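Speaker notes -- Comparing two grippers in simulation before we buy either one

Slide 1. Hello and who I am

Say hi, thank Remigiusz Olszewski for the scripts (he wrote the whole batch runner and I just broke it a few times). Mention that we do small-order food packing, so our parts are lumpy and never the same twice. Ask who in the room runs a sim before buying hardware. Wait for hands!

Slide 2. The two candidates

The Patesetti is the stiff parallel one, and the Grarklow is the jointed one with fingers that fold around things. Same arm for both, same controller, same wrist camera. I ran 1000 grasps on each, so 2000 in all, and I left the controller gains alone the whole time, even when I was itching to mess with them.

Slide 3. What the wrist camera gets

Let people look for a few seconds before talking. Point at the rounded tip and the speckled surface -- that grain matters a lot later, when we get to the depth numbers. Then point at the black fingers coming in from both sides. They're flat black with no detail at all, and my first segmentation pass hated that. Also show how much of the tabletop is left between them at the bottom, and mention that the far end of the brown thing is out of view, so the planner has to guess at length from a shot like this one.
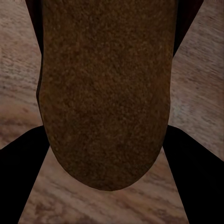 Slide 4. Results, the short version

Grarklow held 543 more than Patesetti did. Say that slowly, I rushed it at the rehearsal. Most of the Patesetti misses were slips on the curved sides, and wider pads might fix plenty of them, so please don't go home and tell everyone it's a bad gripper.

Slide 5. What's next

Real hardware in May at the Malinowski shop, plus another 4000 sim runs with a lighter finger color. If somebody asks about Jondidano controllers, I haven't tried one yet -- get their email and move on to questions.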